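Day 3 aboard the Hestent, and we're tied up at Vatport. I was told it was a fishing village. It has one fish, painted on the side of the bus shelter.

The pier is so long that the ship runs a shuttle down it. I decided to walk and save the wait. The shuttle passed me twice, going both ways, and the driver waved each time.

Everything in town is up a hill. The church is up a hill, the bakery is up the same hill, and the bench where you recover from the bakery is up a bit more of it.

Bought a cardamom bun the size of my shoe for 4 dollars. The woman at the counter asked which ship I was from and then nodded as if that explained the shoes.

There's a ferry to Clustar, the island across the bay. The sign says it takes 30 minutes. The sign is describing the crossing and leaves out the part where you all stand on the dock while a man looks for the ramp key.

Clustar has a lighthouse, a lot of wind, and a gift shop selling hats. I lost mine at the lighthouse. I can see how the business works.

Met Yanti Rahman on the boat back. She's on her fifth cruise this year and keeps a notebook ranking ports by their public restrooms. Vatport is second. She won't say what's first until she's sure I'm not going to tell people.
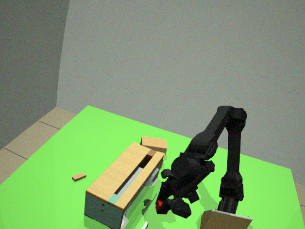
All aboard was at 5. I was back at 4, smug, with a second bun. The couple from the next table at dinner came down the pier at a dead run at two minutes to, holding a framed map between them like a stretcher.

The captain came on to say we'd have "a little motion" tonight. The last time he said little, the soup left without me.

Tomorrow is a sea day, so I've signed up for towel folding and a talk about knots. Then Aliyu, where Yanti says to turn left off the gangway and keep walking until the souvenir shops give up.

She's booked again for July, by the way. Same ship, same cabin. She says the mattress knows her now.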